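Teaching by example, again

May 1, 2024

I keep hearing that robot learning is a data problem, and that the data problem is mostly solved if you have patience. I spent more than 5 hours at Senton watching Mỹ Tạ record flower arranging, and I came home less convinced than I went.

The idea is simple enough. You run the task over and over, save each attempt, and let the model work out what the attempts have in common. Roses and a few vases, two arms, go. Mỹ had 44 attempts on the list for that session.

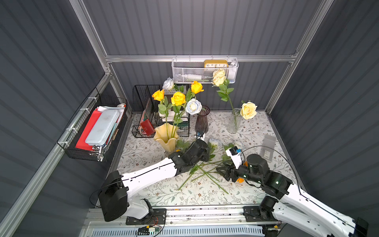

What bothers me is how much of "the task" lives in the head of whoever is driving. Ask two people when an arrangement is finished and you get two answers. Marlene Bittencourt likes a full vase. Mỹ stops early. Both sets go into the same folder, and I doubt the model will thank them for it.

Then there are the stems – they tangle, and every tangle is different. Marlene says variety is the point. Maybe. I'd like to see it tried on tulips before I believe that.

They plan to test in November. I've asked for the failures too.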